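I've got into the habit of reading one chapter of something churchy before bed, and since November that something has been a fat secondhand collection of sermons from the early Greek writers. I'm not a theologian. I sing alto (badly) at the back of St Anne's in Fasthorpe and I argue with books in pencil, so take all of this with salt.

The one I can't shake is a sermon on fasting. I was expecting a telling-off about cake. What I got was a preacher who hardly mentions food after the first page! He's far more bothered about people who skip their dinner and then spend the evening tearing strips off their neighbours. You've kept meat off your plate, he says (I'm paraphrasing from a rather stiff old translation), and you've eaten your brother instead. I read that at 11pm on a Monday, having just been very rude about somebody's email, and had to put the book down for a bit.

What I hadn't understood is how much he takes for granted that fasting is done together. We tend to talk about giving things up as a private project, a sort of New Year's resolution with purple cloth. For him the whole town is hungry at once, and the money you'd have spent on supper goes to the family at the end of the street. Take that bit away and I'm not sure what's left - a diet, mostly.

I do have grumbles. The introduction runs on for ages and assumes you already know your councils. The notes are at the back, so you need 3 bookmarks. And there's a patch near page 200 where he's so unpleasant about people outside his own church that I skimmed, and I don't think a modern reader should be hurried past it with a footnote about "the style of the period". I'd have liked the editor to stop there and say something.

But I keep going back. Next is the long one on the Lord's Prayer, which starts on page 348, and I've sharpened the pencil.
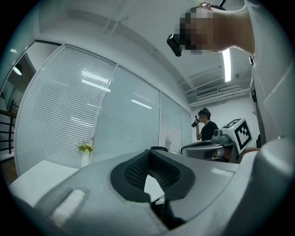
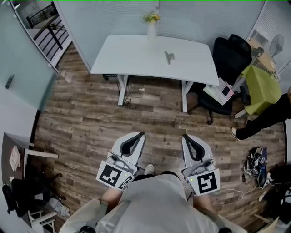
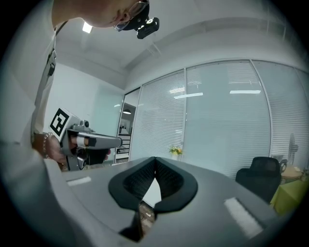
Hand-held grippers, three views

Comments

Alora: "Eaten your brother" is going on my fridge. Which translation is it?

Kvam_reader: I gave up in the introduction, glad to hear it's not just me. Might start at the sermons this time.

Alora: Do the Lord's Prayer one soon please!

Last updated: November

Contact | Copyright Dretico blog | Back to top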